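Ticket 1029 – Grasp labels wrong on fabric-on-fabric clips
Project: Stiltico / cloth handling
Site: Canunport
Status: open
Assigned: Quang Trương

Problem: the contact labeler marks a grasp as closed when the pads have fabric between them, even if it's the wrong layer. Found while checking 200 clips from the September bedroom set. Flat table clips are fine.

Tried so far:
Raised the pad gap threshold. No change on denim, worse on fleece.
Reran with the Cimbridge weights. Same errors, slower.
Masked out the bedding by color. Fails on blue items, and the sheet is light blue too.

Frames from the bedroom set, wrist view:

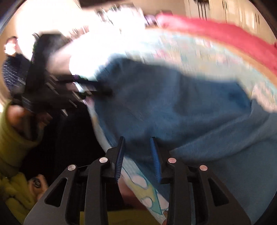

Fleece blanket between the pads, printed fabric under it.

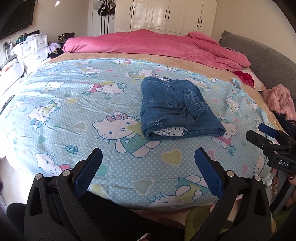
Fingers open, jeans folded on the sheet.

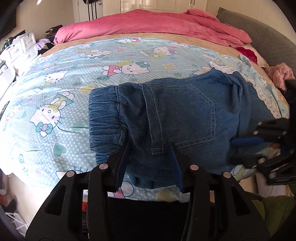 Fingers on the hem of the jeans.

Quang, 2:40 pm: I think the labeler only looks at the patch between the pads. I widened the crop and retrained on 1000 clips. Wrong-layer labels went down on denim. Fleece is still bad – the folds hide the edge it needs.

Quang, 4:15 pm: Sárközi depth filter added before the crop step. It helps when the second gripper stays out of the way. With both grippers close together it drops the cloth mask and returns nothing. Log attached.

Next: run the wide crop without the filter on the two-gripper clips and compare by fabric type. Please don't merge the new labels into the training split until that run is in.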